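How to pack a snack box for mailing (so it doesn't show up as crumbs)

May 2018

Quick one today, got a pile of these to get out before the post office closes. I send a lot of snack boxes. Family, a couple of friends overseas, the swap group. Broke plenty of cookies learning this so you might as well have it.

What you need

A shipping carton, small one. Mine are the Patow flat-pack kind, any double wall carton is fine.
Packing tape, the wide stuff
Paper for padding. Newspaper, brown paper, old gift tissue, whatever
A couple of zip bags
Scissors, marker
A table you can clear off completely

Do the table first. I mean it. If you start with mail and coffee cups all over you'll tape something shut that doesn't belong in there. I once mailed my own car key.

Step 1. Sort by what breaks

Put everything out flat so you can see it. Then make two groups. Hard or squashy stuff that can take a hit: candy, tea, chocolate bars (not in summer), dried fruit. Then the breakers: crackers, wafers, shortbread, anything thin and crisp.

Long skinny cartons get their own spot. They look sturdy, they aren't. One bend in the middle and every piece inside snaps in the same place. The Walkers kind in the red tartan is the one I send most, people always ask for it, and it's long and narrow so it needs a plan before anything else goes in.
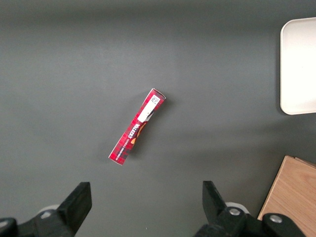 Lay the longest thing in the bottom of the empty carton and see if it goes in flat. Straight along the side is best. Corner to corner works too if the carton's a bit short, but then you've got two odd triangle spaces to fill and you need to fill them properly. Doesn't fit either way? Bigger carton. Don't stand it on end with the top poking up against the flaps, it will get crushed when something heavy lands on it.

Step 2. Check the packs

Run a thumb along the folds and the end flaps. If a flap is lifting, one small bit of tape. Dont wrap the whole thing in tape, it's a gift, they have to get into it.

Look at the date now too. Mail can be slow and nobody wants stale wafers. I like at least 6 weeks left, 8 if it's going abroad.

Store stickers: if there's a price on it peel it off. Warm it with a hair dryer for a few seconds if it's being stubborn. Leave any label that covers the ingredients or has a code on it, especially on imported stuff. Someone with allergies may need it, and customs sometimes wants to see what a thing is.

Step 3. Bottom layer

Crumple paper, loosely, and cover the whole bottom. Two fingers deep. Flat sheets do nothing, it has to be springy.

Long carton goes on that, face up, not touching the wall. Stuff a roll of paper down each side. Push it with a finger. If it slides, more paper.

Step 4. Middle

Light things next to the breakers, heavy things on the other side of the carton, never on top. Jars I would leave out altogether. If you must, zip bag, then paper, then another zip bag. A Tehrani jam tin survived fine last year, the glass one next to it did not.

Tea bags and soft candy make great filler. Better than paper really, they can eat the padding.

Step 5. Top and shake

More crumpled paper till it sits a little above the rim. Close the flaps with your hands and shake the carton gently by your ear. Hear anything? Open up, find the gap, fill it. Usualy it's a corner.

Then note on top, facing up. First thing they see.

Step 6. Tape and weigh

One strip down the middle seam, one across each end, so it makes an H. Both top and bottom. Write the address on the carton itself as well as the label in case the label comes off.

I weigh mine on a Rulik kitchen scale, it stops at 2,000 grams and that's a handy limit for me anyway. Over that I take something out and save it for next time.

For overseas, write what's actually inside on the customs form. "Shortbread cookies, tea, candy." Just "food" gets it held up. And look up the rules for where it's going, meat and fresh fruit are usually a no.

Few last things

Chocolate in May is pushing it depending where you live. Leave it out or send it on a Monday so it isn't sitting in a hot truck over the weekend.

Don't put soap or scented candles in with cookies. Lavender shortbread, and not the good kind.

Save cartons that come to you, but cut off the soft ones. If the corners are mushy it goes in the recycling.

Next week: mailing homemade cookies, different problem, way more wax paper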